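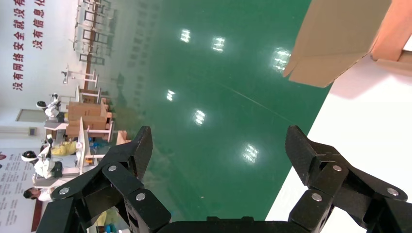 The gripper open beside a worktable at the Ganitz laboratory, with workstations beyond.

Wrist Views and Better Grasps: A Conversation With the Ganitz Manipulation Group

December 9, 2019

The manipulation group at Ganitz has released the results of its study on grasping with a single camera mounted at the robot's wrist. The work was carried out under the Nasex project. A senior member of the group spoke with the institute's newsletter about the method and its limits.

The study began in June with a narrow question. Most of the group's earlier systems relied on a fixed camera above the table, which had to be recalibrated whenever the table or the arm was moved. "We wanted to know how much of the task could be learned from the wrist alone," the researcher said. "The wrist camera sees the fingers and whatever is between them. It also sees a great deal that has nothing to do with the task, such as the floor, the walls and people at other stations."

The group collected 3593 demonstrations, each guided by a human operator from approach to release. Of these, 2000 were used to train the first model. The remainder were added in stages so that the effect of more data could be measured separately from changes to the model itself.

Background turned out to be the main difficulty. When the arm tilts, the picture tilts with it, and a table may enter from the side of the view. Reflections on a polished floor move as the wrist moves. "Our early model reacted to bright spots on the floor," the researcher said. "It would slow down or correct its path for no good reason. We had not expected the floor to matter."

Two remedies were considered. The first was to screen off the work area, and the group decided against it. The second, now part of the released method, trains the model to predict where the fingertips will be a short time later, using the current view and the commanded motion. According to the group, this leads the model to give more weight to the fingers and the nearby object. The model trained this way completed more grasps than the overhead baseline on 3 of the 4 object sets tested. On the remaining set, made up of thin flat items, the overhead camera performed better.

"Flat objects are hard for us," the researcher said. "In the last part of the approach, the fingers hide the edge that we need to see. A second view would help, and we say so in the report."

Asked whether the method would carry over to other hardware, the researcher was cautious. A partner laboratory at Ukitz has begun tests with a gripper of a different shape, and those results are not yet available. The training software, named Hayat, may be requested from the group by academic laboratories.

The next phase of Nasex will address grasping from partly closed boxes.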